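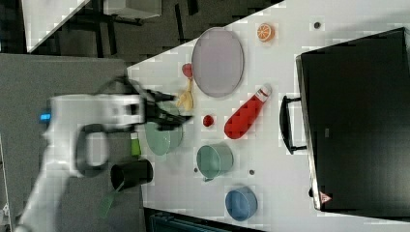

テーブルの上のもの帖(冬の片づけ編)

こんにちは!引き出しと戸棚の中身をひたすらテーブルに出す日記、久しぶりの更新です。前に書いたのは9月だったかな。あのときは布もの中心だったので、今回は台所まわりと、なぜか台所に住みついている小さいおもちゃたち。白いテーブルに広げると、色がばらばらで楽しいんですよね。食器は食器でまとめて、と最初は思っていたのに、並べているうちにどうでもよくなりました(笑)。ひとことずつ書いていきます。

■ 楕円の大皿
くすんだラベンダーピンク。この色に弱いんです、わたし。Kurnuraの朝市で、Liis Huntさんと半分ずつお金を出して買ったのに、いつの間にかうちの皿になっています。Liisさん、取りに来るならお早めに。焼いた魚も似合うけれど、いちばん出番が多いのは切っただけの柿。

■ 薄い緑のボウル
Kisadellの閉店セールで255円!値札を二度見しました。卵を溶くのにも、ミニトマトを入れておくのにも使えて、結局毎日さわっています。同じ色の小さいのも欲しかったなあ。

■ 黒いマグ
朝のコーヒー用。中が見えないので、飲み終わったと思って持ち上げるとまだ残っていたりします。わたしは横にごろんと転がしておく派で、家族には評判が悪いです。

■ 赤いボトル、白いキャップ
押して出すタイプのボトルって、台所にあるだけで食堂っぽくなりませんか。わたしはオムレツに線を描くのが好きで、名前を書こうとして毎回つぶれます。片づけるときはキャップの溝まで洗うこと。これは自分へのメモ。

■ 黄色いゴムのおもちゃ
にわとりだと思っていたら、Güven Bilginさんが「あひるでしょう」と言い張るので、もうずっと決着がついていません。どちらに見えるか、コメント欄で教えてください。呼び名はとりあえず「きいろ」。お風呂に置いていた時期もあったのに、気がつくとまた台所に戻ってきています。

■ 赤い小さな球
さくらんぼくらいの大きさ。何かの部品なのか、ゲームの駒なのか、まったく思い出せません。捨てると翌日に正体がわかるやつだと思うので、残します。こういうのがうちの引き出しにはどっさり。

■ 風船の形の赤いの
これも小さいもの仲間。球と同じ赤なので、きっと親戚だと思って隣どうしでしまうことにしました。

■ 鮮やかな緑の小さい筒
ボトルというか、入れものというか。ゴマを入れるか、旅行のときに洗剤を入れるかで迷い中です。こんなに派手な緑なら、かばんの底でも見失わなさそう。

■ 透ける緑の柄
緑が続きます。透けているものは光に当てると急にきれいに見えるので、買うときは気をつけないといけません(つい買う)。台所道具は柄の色で選んでもいい、というのが最近のわたしの考えです。

■ しまう場所のこと
戸棚は上から、よく使うもの、たまに使うもの、お客さん用。大皿は立ててしまいたくて、Sayceの仕切りを買うか悩んでいます。1000円でおつりが来るくらいなんだけど、段ボールを折れば作れる気もするし……。小さいおもちゃは、お菓子の空き缶にまとめました。缶を振るとにぎやかな音がします。

■ おまけ
きいろの居場所は、今のところ窓ぎわです。お皿を洗いながら目が合うところ。

2018年12月16日に並べた分はここまで。次は文房具の引き出しをやるつもりで、Mendilentのインク瓶が5本も出てきたので、それだけで1ページになりそうです。片づけた先から欲しいものが増えていくの、どうしたらいいんでしょうね。楕円のお皿を立てて収納している方がいたら、やり方をぜひ!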